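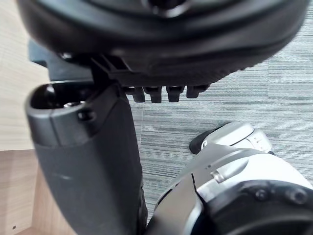
Renting storage: worth it?

mothball40
Zinport wants $40 a month for a unit in Figueroa. We moved into a smaller place in December and I own, by my wife's estimate, too much. Anyone done this?

plumbline
Did it for 2 years. Paid almost $2,000 to protect a couch worth $100. The couch is very safe.

mothball40
Noted. Some of mine is sentimental, though. And the cabinets here are decent — doors open all the way, one long shelf.

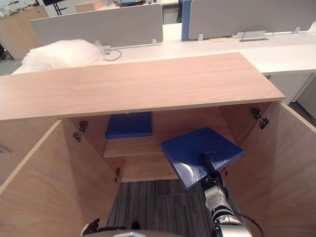
gravyboat
Disagree with plumbline. Pleveo kept my mom's dishes for me while we remodeled and I'd pay it again. Set an end date and stick to it.

plumbline
I had an end date. I had several.
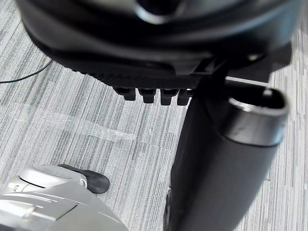
Little black tabs, close up

mothball40
Fine, I'm selling the treadmill first. Pickup in Tridstead, bring a friend.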